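Assembly Cell Operator / Robot Attendant (gearbox line)
Drarkell, Tirenbridge plant
Full time, permanent. Two openings, one on each shift.
Reports to: Su-chen Leung, Assembly Lead

About the job

Drarkell builds small planetary gear reducers for conveyor and packaging equipment. Until last year every reducer at Tirenbridge was put together by hand at 40 benches. Part of that work is now moving to two-arm cells, beginning with the Clamach reducer family. The cells place gears on carrier plates. People still do the greasing, shimming, closing and final torque check, and they decide whether a unit ships.

The attendant runs the cells and takes over when they stop. It is a different job from bench assembly. There is less repetitive hand work and more watching, logging and fault clearing. Applicants should expect stretches of quiet followed by several stops close together, usually after a change of part number.

The development cell at Tirenbridge is used for training and for trying new part numbers before they go to the line. Attendants spend their first six weeks on it. 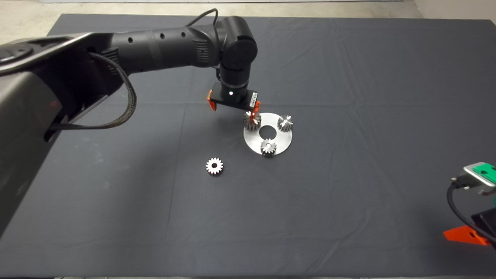 Gear placement on the development cell. Three gears on the plate, one on the cloth.

What you will do

Load parts and carrier plates at the start of each run and after each changeover.
Start, pause and recover the cell using the panel and the written recovery sheets.
Clear misplaced or dropped gears and return the arms to a safe position before restart.
Inspect finger pads for wear and replace them on schedule.
Check gear seating on sampled units and record the result.
Write a stop entry for every interruption longer than one minute: part number, step, what was found, what was done.
Finish units by hand when the cell is down. Bench skills are kept current with one bench shift every two weeks.
Work with the process engineer, Vivek Bhatia, when a recovery sheet is wrong or missing. Attendants propose changes to the sheets and sign them off before release.

What changes for current bench staff

This posting is open to internal and external applicants for the same period. Internal applicants who meet the requirements are interviewed first. Bench assemblers who move to an attendant position keep their seniority date and may return to a bench position within six months without loss of grade. Those who do not wish to move will stay on the reducer families that are not planned for the cells, Aryee among them. The cells were planned against an output of 800 Clamach units a week, and headcount on that line was set with the bench finishing work included.

Stop entries are used to correct the process. They are not used to rate individual attendants. This is written into the site agreement, and a copy is available from the front office.

What you need

One year or more in mechanical assembly, machine tending or equipment maintenance.
Able to read an assembly drawing and use calipers, feeler gauges and a torque wrench.
Able to write a short, clear fault note in English.
Comfortable handling small metal parts for a full shift, and able to lift 53 pounds with a lift assist available.
Normal or corrected near vision.

Programming experience is not required. Jogging an arm, teaching a point and safe entry to the cell are covered in training. If you have used a robot pendant before, say so and name the make.

Useful but not required: experience with gear trains, basic electrical fault finding, forklift license.

Shifts and pay

First shift is 6:00 a.m. to 2:30 p.m. Second shift is 2:15 p.m. to 10:45 p.m. The overlap is paid and is used for handover at the cell. Pay is at technician grade 2 during training and grade 3 after sign-off — bench assembler is grade 2. Second shift carries the usual differential. Safety shoes and prescription safety glasses are paid for by the company.

How to apply

Send a resume and a short account of one mechanical fault you found and how you found it. Half a page is enough. Quote reference 214. Internal applicants can hand both to Su-chen Leung or leave them at the front office.

Interviews are held on site and take two hours, including a hands-on exercise with a reducer and a drawing. You will also see the cell running and can put questions to the people who work on it. Start date is in April.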